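About Zarel

Produce handling, gripper testing and fault investigation
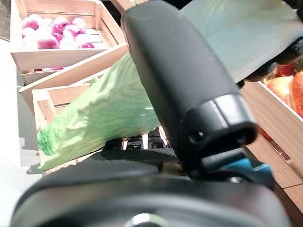
Right gripper closing on a napa cabbage over the produce crates.

Zarel tests and maintains robot grippers for fruit and vegetable handling. We do not build arms and we do not grow or sell produce. Our customers send us a gripper, or a complete arm, together with a list of items it has to pick up. We return a test report, a set of recommended limits and, where a fault is found, an account of the cause.

Most of our work concerns faults. A gripper that drops a cabbage, bruises a tomato or keeps squeezing after it has been told to stop is of more use to us than one that runs all day without incident. For that reason we have set out on this page how we handled a failure of our own.

The grip force fault

In January we stopped all work on Zondar, our two-handed test cell, after the right gripper failed to release on command. The cell was moving heads of leaf vegetable between crates. The gripper closed normally, reached its set force and then continued to close. The software reported a steady grip throughout. The operator pressed the emergency stop after the outer leaves had split and the fingers had begun to press into the stem.

No one was hurt. The guard was closed and the operator was at the control desk. We still class the event as a safety matter. The same hand is opened by technicians when pads are changed, and a finger that closes without a matching force reading could trap a hand during that work.

The emergency stop cut power to the arm as designed. It did not open the gripper, which holds its position when power is lost. This was known and was written in the manual, but the manual release procedure took 2 people and a tool kept in another room. The procedure had been approved in that form and should not have been.

What we found

The force reading on Zondar came from a single sensor behind the gripping pad. During the fault the sensor had stuck at its last good value. The controller saw a force slightly below the target and added more, as it had been told to do. There was no second measurement to compare it with, and no limit on how long the controller could go on closing while the reading stayed the same.

The sensor cable was worn at the point where it passes the wrist. It had been fitted with a tighter bend than the drawing allows. The wear could not be found without removing the cover, and the cover was not removed at routine inspection.

We repeated the fault on the bench by holding the sensor signal at a fixed value. It appeared in every one of 100 closing cycles. With the original software the gripper reached its mechanical end stop each time.

Earlier logs were then checked. They contained 7 shorter events of the same kind, each of which had cleared before the product was visibly damaged. They had been recorded as normal variation between vegetables. Leaf crops compress unevenly, and a long closing stroke had come to be accepted as ordinary.

What was changed

Motor current is now read alongside the pad sensor. If the two disagree, the hand stops closing and the cell goes into a held state that only an operator can clear.

A force reading that does not change while the fingers are moving is treated as a fault.

Closing distance is limited separately for each type of produce. A soft fruit and a dense root no longer share a setting.

The wrist cable has been rerouted to the drawing and the cover comes off at every inspection.

The manual release tool is fixed to the outside of the guard. One trained person can open the hand with it. Release is practised by all cell staff before they are allowed to run the cell alone.

Pads are changed only with the arm isolated and a block fitted between the fingers. The block was previously optional.

How we work now

Every gripper that comes to us goes through 5 stages: inspection, bench cycling, fault injection, handling trials and a final strip-down. Fault injection was formerly offered as an extra. It is now included in all contracts, including those agreed before the event.

Handling trials use real produce in ordinary crates. Moulded test pieces are suitable for checking repeatability, but they do not crease, shed leaves or vary in stiffness from one end to the other. Trials are run on mixed displays where the customer expects to work with them.

Test records are kept in Brovusora, our in-house logging system. It stores the raw sensor values as well as the figures calculated from them. The stuck reading would have been visible in the raw values had anyone been asked to review them. A review is now required before a report is signed.

Independent review

Our investigation was checked by Rajput, an engineering safety practice with no part in the design of the cell. Rajput accepted the finding on the sensor and cable. It asked for one further change, to the wording of the held state message, which had read "Grip OK". The message now reads "Hand stopped, force not confirmed".

Customers whose equipment uses a single force sensor may ask us for the full investigation report. It includes the bench method and the log extracts.

Page last revised 27 January 2026.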